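# Let the small halls stay small

The Parry Hall in Honddale has 300 seats, a stage that fits a piano and five players, and a lobby where you can't open an umbrella. The city wants to close it for two seasons and reopen it with 525 seats. I think that's a mistake, and I say so as someone who has bought a chamber music subscription there for 15 years.

The case for the bigger room is easy to state. More seats mean more tickets, and more tickets mean the hall can book groups that now skip us for the 2,480-seat Citano Center across the river. The architects have drawn a balcony and a wider stage. The drawings look fine.

What they leave out is how string quartets sound from row W. A quartet is four people playing wooden boxes without amplification. In the Parry as it stands, the back row hears the viola breathe in before an entrance. I have sat in the back row often, because it's the cheap one, and I have never felt I was getting the lesser concert.

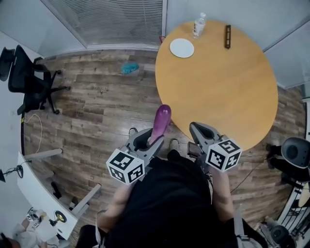
I have also heard the same kind of music at the Citano, when a visiting quartet was put there in March to meet demand. From the upper level it was like listening to a good radio in another room. The loud parts were fine. The slow movement went missing. People coughed more, which I took to mean they were drifting, and I drifted too.

Supporters of the plan say acoustics have improved and that a room of 525 can be made to sound intimate. Maybe so. But a hall that size also has to be filled, and filling it changes what gets booked. The Parry can put on a night of new trios, sell 180 tickets, and look busy. Put those same people in the new hall and it looks like a failure, even if every one of them had a good time. After a few nights like that, the programmers will play it safe. I would too, in their place.

There are things about the Parry that do need fixing. The heat clanks. The restrooms are down a flight of stairs, and older subscribers have stopped coming over it. The recording setup is a Fostex deck in a closet that belongs to another era, and the hall should have something newer so that local players can leave with a decent recording. An elevator, a new boiler and some better microphones would cost a good deal less than a balcony — and most of the work could be done over the summer.

The city already has a big room. If the famous names want one, they can play the Citano, and many of us will cross the river to hear them. We only have one place where a cello can play as softly as the composer asked and still reach everyone who paid to get in. I would like the council to spend the money on the stairs and the boiler, and leave the walls where they are.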